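We drove over to Malesdale in October for the open day at Ramalho, the automation shop where my cousin Leonor Frade works. Doors opened at 10 and we got there late, so the line for the burger table was already long.

The job is simple. The arm takes food pieces out of clear racks on either side of a tray and builds a burger on a sheet of paper. Leonor said they had run it up to 1,000 times before letting the public in.

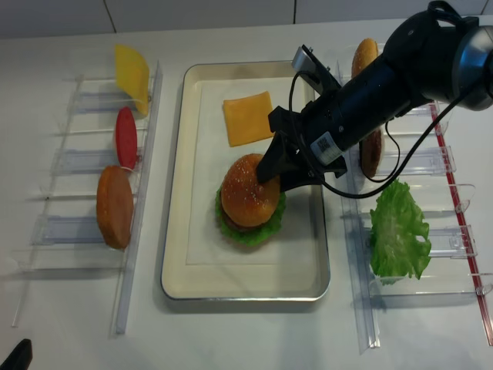
The arm at the burger, with more pieces waiting in the racks.

I asked Tomás Teixeira, who was running the table, what goes wrong most. He said grip. Squeeze too hard and the layers slide, too soft and you drop the lot. They spent 3 weeks on that alone.

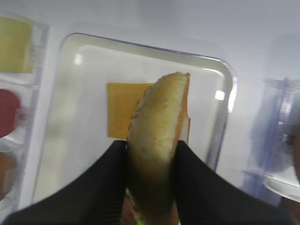 View from the gripper, holding a filled roll over the tray.

My mother-in-law Ermelinda wanted to know if it could do onions. Not yet, Tomás said. She also thought it was slow, and she's right, she could make lunch for seven in the time we stood there. 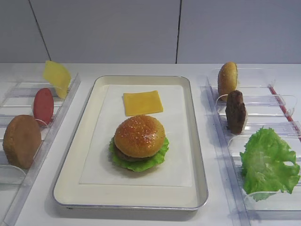
Parking is behind the building and costs nothing. Coffee was free too, but the sandwiches ran out by noon. They plan to hold another open day in spring, and Leonor says the welding cell should be running by then. I'd go back for that.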